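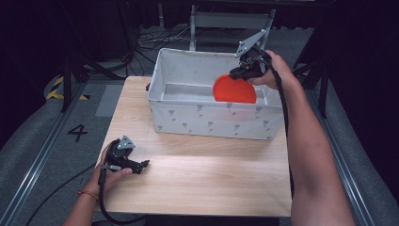 Perguntado por Bit-na Hyun em 12 de agosto de 2021 · 2 respostas

Boa tarde a todos! Estou gravando demonstrações com duas garras de mão, tarefa de pôr o disco laranja na caixa de tecido branca. Já tenho 87 episódios e o modelo ainda erra a borda. A mão esquerda fica quase sempre parada na mesa – isso atrapalha o aprendizado? Descarto tudo ou continuo?

Resposta de Custarari
Oi, Bit-na! Não descarte nada, por favor. Mão parada também é exemplo, desde que pare mais ou menos no mesmo lugar. Eu variaria a posição da caixa e o ângulo do disco, que no meu caso ajudou bastante (cheguei a 611 episódios, com muito café). E corte os segundos mortos do começo.

Resposta de Nedex
Grava mais. Com 113 o meu já ia bem.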